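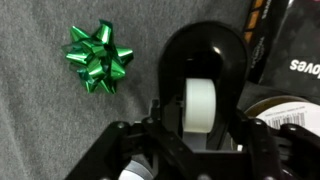 Every October I start keeping back a shelf for the holiday parcel drive, and every October I am surprised by how soon the calls begin. Last year we sent 318 parcels out of the Wirnow branch library, to people who live alone, to families new in town, and to the residents of Minami House up on the hill. If you have ever received one you will know that we are fond of a bit of shine on the lid. A green metallic bow, the star-shaped sort with all the pointed loops, does more for a plain box than any amount of fancy paper, and it weighs next to nothing in the mail. So please, when you are clearing out your gift wrap drawer this fall, think of us before you think of the trash.

Now, to the business of what goes inside. Hideaki Honda has gone through the thank-you notes from last winter (he keeps them all in a shoebox, bless him) and the favorites were much the same as ever: warm socks, tea, hard candy, hand cream, large-print puzzle books, and a handwritten card. The card came up again and again. One lady at Minami House wrote that she had kept hers on the windowsill until Easter and then moved it to the refrigerator. You don't need to be a poet – two lines and a first name will do nicely, and children's drawings are welcome too, crayon and all.

A few things we can't take, I'm sorry to say. Anything homemade to eat has to stay home, which I know will disappoint the bakers among you, myself included. Please also leave out candles, medicines and anything in a glass jar. We had a jar of plum jam go over in the back of Rin Ishida's car last year and she tells me the carpet still smells of it on hot days.

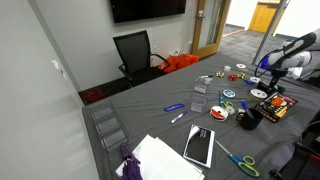 Packing will be spread over 2 afternoons again, from one until four, in the upstairs meeting room. You are welcome to come for an hour or for the whole stretch, and there is no need to sign up. Sitting-down jobs are plentiful, so don't let a bad knee keep you away. If you have good clear handwriting we would especially love to see you, as the labels always take longer than we expect and my own writing gets worse every year. Coffee will be on, and I'm told there will be Rin's ginger cookies, which are for the packers and not for the parcels!

Drivers, we need 7 of you for the hill route and the streets out past Gimel Road. The parcels are light but the steps are many, so bring a friend if you can. Rin is drawing up the routes and would like names by the end of October. She is at the front desk most mornings, or you can leave a note in the book drop with your phone number on it.

Donations can go in the big box by the returns counter any time we are open. If you would like to make up a whole parcel yourself, ask at the desk for the list of sizes, and do leave the lid unsealed so that we can tuck the card in.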